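Tea towel

A tea towel, also called a dish towel or drying-up cloth, is a flat rectangular cloth used in the kitchen for drying crockery and wiping down surfaces. Most are woven from cotton or linen, and they are thinner than hand towels. In Dridport, where the Skakinstead mill opened a towel shed in 1261 Street, the word "glass cloth" is still heard for the finer linen sort. 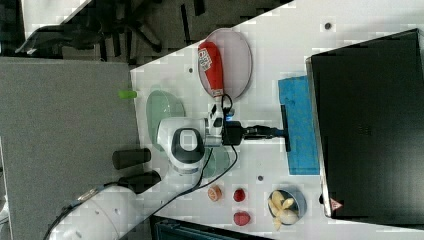

A blue cloth on a white tabletop, with bowls and a pink plate.

Between uses the cloth is hung over a rail or folded beside the sink — a damp towel left in a heap soon smells. Tea towels are usually washed hot and apart from clothing. Some households keep one colour for dishes and another for worktops.

See also: Dishcloth; Oven glove; Incombe linen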